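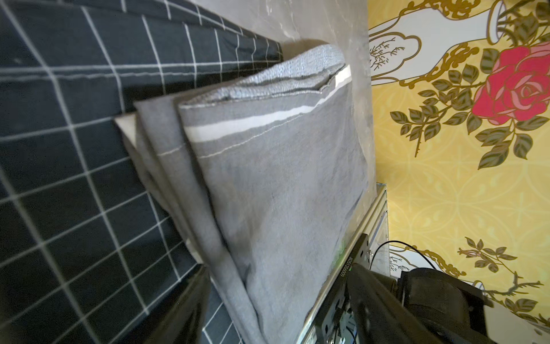 Cunex Finger Guard Kit for Namon Two-Arm Benches

Replacement guard and cable clamp set, sold per bench
Updated 2020-08-17

In February we had reports of grippers on Namon benches closing without a command. The arm would be partway through a fold, stop, open, then close again at full force. Marius Filip in our service group traced it to the gripper cable. On a long reach the cable pulls on its plug at the wrist, the signal drops, and the controller restarts the gripper in its default state — closed.

No injuries were reported. One customer did have a hand on the table at the time, and we treat it as a safety matter.
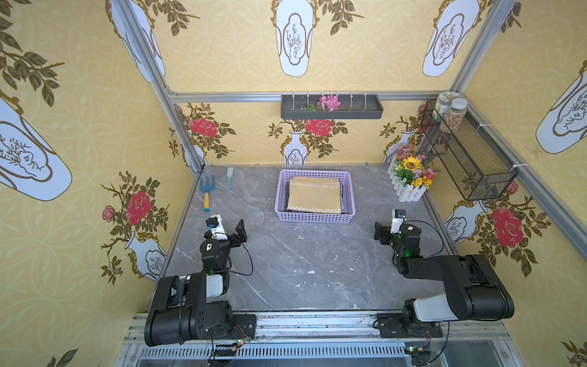 The fault shows up most on reaches toward the back of the table, where the cable has the least slack. On a bench laid out for cloth work, that means picking from something like the lavender basket near the back, with the folded yellow cloth in it. Small tools stored in a back corner, such as the hand rake and the brush, need the same kind of reach. Picks close to the rail rarely trigger it.

What is in the kit

2 wrist clamps
2 soft finger guards
2 replacement cables, 40 cm longer than the originals

Fitting

Switch off both arms at the main switch. The stop button on the controller does not cut power to the grippers. Fit the clamp first, then the cable, then the guard. Move each arm by hand to its farthest point and check that the plug does not shift. Florian Besson's fitting notes are packed in the box.

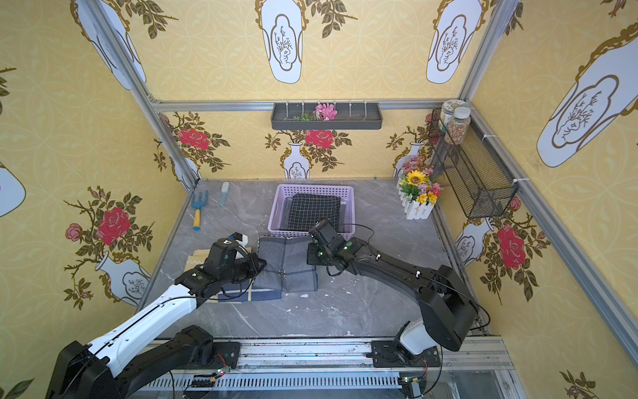

Run one full fold at low speed before going back to normal work, and keep hands outside the rail while it runs. If a gripper still restarts, stop using that arm and contact service. Do not tape the plug in place — tape hides the movement and the fault comes back.

The kit fits all Namon benches with Rey wrists. It does not fit the Fellholm wrist, and that wrist does not have this fault.

2 comments
Share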